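Flarkent Corridor Ridership Data Card

Summary

The Flarkent Corridor Ridership dataset records boardings, alightings, and scheduled headways on the bus routes that serve the Pasetti Avenue corridor, from the Tretex industrial district in the west to the Huang Street transfer center in the east. It was compiled to support the study of service changes that followed the consolidation of stops along the avenue. The dataset is maintained by the Flarkent Transit Records Office and is released for research, planning, and public comment.

Contents

The release consists of two tables. The first, stops, lists the 23 stops in service after consolidation, with a stop code, a cross street, the direction of travel, and a field noting whether the stop has a shelter. The second, counts, holds one row per stop, route, and service period. Boardings and alightings are reported separately. Transfers are counted as new boardings, in keeping with the practice of the operating agency.

Service periods are defined by the published timetable — early morning, morning peak, midday, afternoon peak, evening, and night. Trips that begin in one period and end in another are assigned to the period in which they leave the terminal. Night service does not run east of Huang Street, and the corresponding rows are left out of the table. They should not be read as zeros. 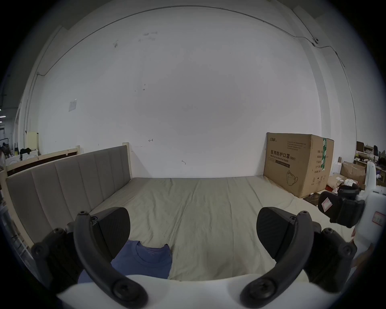 Collection

Counts were taken from automatic passenger counters mounted at the front and rear doors. Vehicles without working counters were excluded from the averages. Where fewer than two valid trips were available for a stop in a given period, the value was withheld and the field quality was set to "low". Users who need complete coverage may request the withheld values from the Records Office, which will supply them with a note on their limits.

Counter readings were balanced at each terminal so that total boardings and total alightings agree for every trip. The balancing procedure spreads any difference across all stops on the trip in proportion to activity. It tends to smooth very small counts, and readers should take care with stops near the Tretex end of the corridor, where few riders board outside shift changes.

Known limitations

The December service change moved the westbound terminal from the north side of Pasetti Avenue to the Tretex gatehouse loop. Records from before and after the move carry different stop codes. A lookup file is planned but is not part of this release.

Fare data are not included. The dataset cannot be used to estimate revenue, and it holds no information on the age, income, or home address of riders. Detours for street work are flagged only when they lasted longer than 90 minutes; shorter detours are present in the counts without any mark.

Permitted use

The tables may be copied, adapted, and redistributed with credit to the Flarkent Transit Records Office. Published work should state the release used and describe any stops removed before analysis. The Office asks that results for single stops be presented together with the quality field.

Maintenance

Corrections are issued as full replacements of the affected table, and earlier releases remain available on request. Reports of errors should give the stop code, the route, and the service period — a general description of the location is seldom enough to trace a record.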